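Prothero Night Is Back, and So Are the Wallets

If you've ever stood at the register in Gresberg digging for your library card while the line behind you sighs, I have good news. The wallet and card sort evening is coming back to the Prothero reading room on 14th August, doors open at 6, and I'm already cleaning out my purse for it!

I went to the last one with a wallet so stuffed it wouldn't fold. Wenche Forsberg, who started the whole thing, had me take everything out before she'd even say hello.
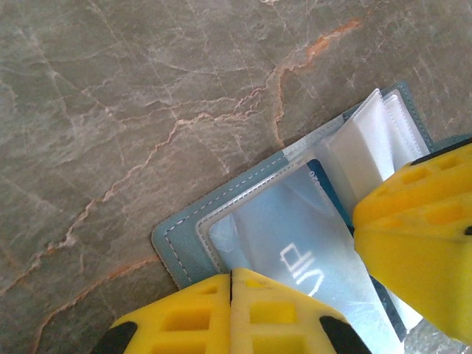 I found a punch card from a coffee place that closed years ago (still one stamp short, of course) and a gym membership I'd rather not discuss. Clear sleeves are the way to go, says Wenche. If you can see the card, you'll use it, and if you can't, it's clutter. I switched that same week and haven't looked back.

For the cards that don't need to travel with you, she likes a clear divided holder on a table at home. Mine sits next to the phone charger now, and my husband keeps borrowing my bus pass out of it.
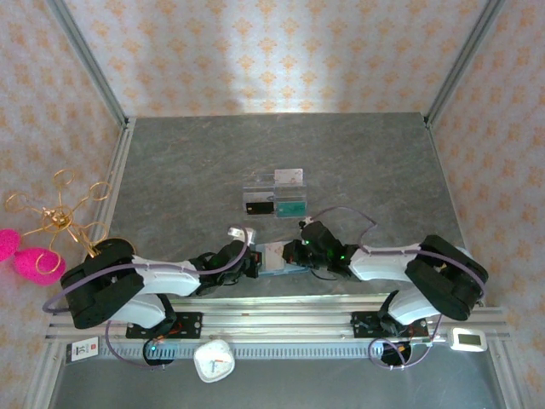 What to bring

One wallet, any shape, plus whatever has piled up in your kitchen drawer. Admission is free, coffee is on Guvum Bakery, and there's room for up to 6 people at each table, so bring a friend.

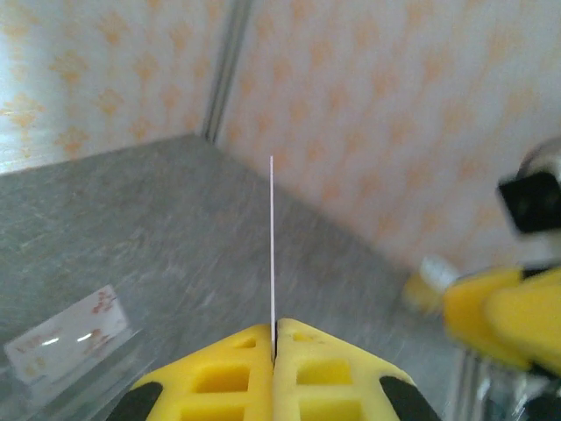 By Lovisa Hovland
Gresberg Neighbors

Bendik Aasen will be running the swap shelf again, so old wallets and spare card holders are welcome too. Please check the pockets first! Last November somebody donated one with a perfectly good movie gift card in it, and Bendik is still hoping to return it. Sign up at the front desk or just show up.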